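Marmorierte Platten richtig pflegen

Eine Fläche mit Marmormuster macht einfach Freude! Ich habe meine seit dem Frühjahr und entdecke immer noch neue Adern darin. Damit das so bleibt, braucht es wenig Aufwand, aber die richtige Reihenfolge.

Zuerst alles abräumen und trocken abstauben, am besten mit einem weichen Mikrofasertuch (meins ist 30 mal 30 cm groß). Krümel und Sand müssen weg, bevor Wasser ins Spiel kommt – sonst reibt man sie in die Politur. Danach einen Spritzer pH-neutrale Seife in lauwarmes Wasser geben, ich nehme die von Jerine. Das Tuch gut auswringen und in langen Bahnen wischen, immer von hinten nach vorn.
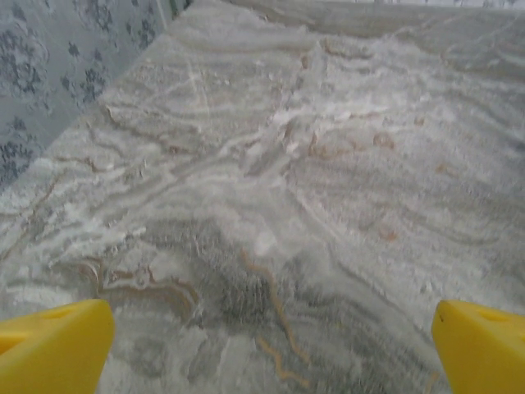

Darf man Kalkflecken mit Essig entfernen?
Auf echtem Marmor und Onyx bitte nie, denn Säure greift den Stein an und hinterlässt matte Stellen. Besser sofort mit klarem Wasser nachwischen und trockenreiben.

Grau und Weiß mit warmen, bräunlichen Linien verzeihen übrigens viel, Fettfinger sieht man trotzdem. Die gehen mit der Seifenlösung weg, notfalls in zwei Durchgängen. Zum Schluss mit einem trockenen Baumwolltuch in kleinen Kreisen nachpolieren, bis das Muster wieder richtig leuchtet!

Bei Naturstein kommt ab und zu eine Imprägnierung dazu. Ich trage sie dünn auf, lasse sie ungefähr 25 Minuten einziehen und nehme den Rest ab. Vorher immer an einer verdeckten Ecke testen und die Angaben auf der Flasche lesen – jede ist ein bisschen anders. Eine Flasche mit 100 ml reicht mir für den kleinen Tisch locker bis August.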